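Chapter 3
Ways to Pay
Bohumila Matoušek

In the last chapter we looked at what money does: it lets people trade, it lets them save, and it gives them a common way to compare prices. We left open how money gets from one person to another. For most of history the answer was simple. The buyer handed something over and the seller put it away. Most payments today are made without anything changing hands except a message between two banks.

This chapter covers the main ways a household pays for goods and services: cash, checks, debit cards, credit cards and payments made through a phone. Each one does the same basic job. They differ in how fast the money moves, who keeps a record, what the payment costs, and who takes the loss when something goes wrong. By the end of the chapter you should be able to follow a payment from the buyer's account to the seller's and say where a fee might be charged along the way.

We will use the same town throughout. Ninatby is a small place with a bank, the Gallska Savings Bank, a bookstore called Delaunay, and one large employer, Grasteck, which makes pipe fittings. Most of the people in our problems work at Grasteck, bank at Gallska and buy at least some of their books at Delaunay. Keeping the same names makes it easier to see that one person's payment is always another person's income.

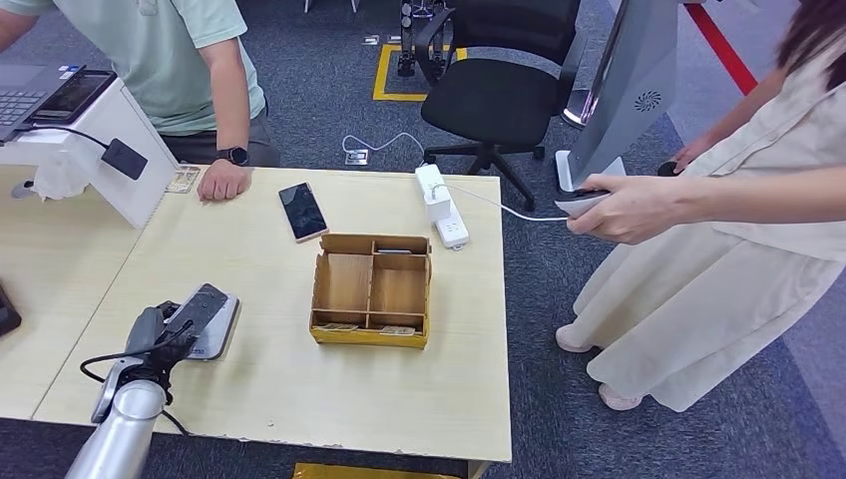
3.1 Payment and Settlement

A payment has two parts that are easy to confuse. The first is the promise. When the clerk at Delaunay accepts your card and lets you leave with a book, the store has been promised the money. The second is settlement, when the money arrives in the store's account and can be spent.

With cash, the two parts happen together. You hand over a twenty-dollar bill, the store owns it, and the matter is closed. Neither side has to know the other's name. If the store wants to spend that bill an hour later, it can.

With a check, the two parts may be days apart. The store takes the check, carries it or sends an image of it to its own bank, and that bank asks Gallska to pay. If the account is empty, Gallska can refuse. The store then has a returned check, usually a fee, and no book. This risk is why many stores stopped taking checks from people they did not know.

Suppose a Grasteck worker has $53 in her checking account and writes a check for $54. She is short by one dollar. Gallska may return the check, or it may pay it and charge her for an overdraft. Under the terms she signed, the overdraft fee is $16. Her purchase of $54 has now cost her $70, and her balance is minus $17 until she makes a deposit. Work through those figures on paper before you go on, as the problems at the end of the chapter follow the same pattern.

A debit card draws on the same account but checks the balance first. The store sends a request, the bank approves or declines it, and the approved amount is held. Settlement usually follows within a few days. A credit card works in a similar way on the store's side. On the buyer's side it is a loan, and the bank that issued the card pays the store before the buyer has paid anything.
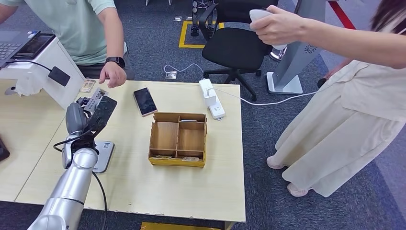 Every form of payment has to carry certain facts: who is paying, how much, and which account the money should come from. A bill carries only one of these, the amount. A check carries all of them in ink. A plastic card carries the account number and leaves the amount to be entered by the seller. A phone can carry the details of several accounts at once, and none of them can be read from the outside. The phone toward the back of the table here shows only a dark screen and a thin gold-colored edge, and a person finding it could not tell whether it held one account or five, or none at all. This is a real advantage if the phone is lost and locked. It also means that the owner must keep track of which account is set as the default, a point many people learn when rent money goes to pay for lunch.

Records are the other large difference. A cash purchase leaves a record only if somebody keeps the receipt. Card and phone purchases appear on a statement, with the date, the amount and the name of the seller. The name can be confusing. Delaunay is owned by a company with a different name, and for years that name was the one printed on statements. Customers called Gallska to report charges they had in fact made themselves. When you see a charge you do not recognize, look up the date and amount first, then call.

3.2 Who Pays for the Payment?

Accepting a card costs the seller money. Part of each sale goes to the seller's bank, part to the card network, and part to the bank that issued the card. Together these are often called the merchant fee. The buyer does not see it listed on the receipt.

Cash has costs too. It must be counted, stored, insured and taken to the bank, and a drawer that comes up short at closing is a loss. A store with many small sales may find that cash is still cheaper. A store with fewer, larger sales may prefer cards even after the fee. The next section shows how to compare the two.

Key terms: settlement, overdraft, authorization hold, issuing bank, merchant fee, default account

Shared 54 times
3 comments

marlo_t
Jul 17, 2018
Using this with my evening class. In the overdraft problem, do you want students to count the fee as part of the cost of the purchase or list it separately? My group split over it.

Bohumila Matoušek
Either way is fine as long as the balance comes out at minus $17. The answer key lists it separately.

Penny R.
Could you add something on money orders? Nearly half of my students use them for rent and they aren't in the February version either.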